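Notes for Session 4: Writing the Service Sheet

Okay, last time we got through the family interview, and a lot of you asked how you get from six pages of scribble to one folded sheet that people can hold during a funeral. So that's what we're doing today (bring the scribble!).

Start with the order of events. I write mine straight down the page: entrance music, welcome, reading, eulogy, committal, exit music. Names go in after. Ask the family to spell every single name out loud, even Smith, and read it back to them. I once printed 145 sheets with a grandson's name wrong and I still think about it.

Next, the short life story on the back. You've got room for roughly 70 words, so pick the things people will nod at. In the Ametepe sheet I passed around, it's the bakery and the choir, and the 36 years at the post office get one line.

Darcy Ruawai asked about poems. Short ones, please, and check who wrote them. Plenty of what's floating around online has the wrong name under it.

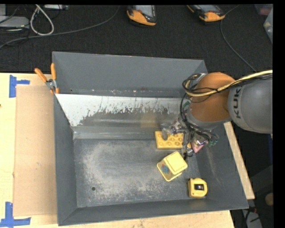 Then proofing. Print one copy, fold it, and read it standing up, because that's how most people will be reading it. In-ho Kang reads hers backward, last line first, and she catches more typos than I do.

For next session, draft a full sheet from the Boselbridge interview in your packet. One page, both sides, nothing smaller than 12 point. Email it to me by noon the day before class and I'll bring printed copies for everyone to mark up.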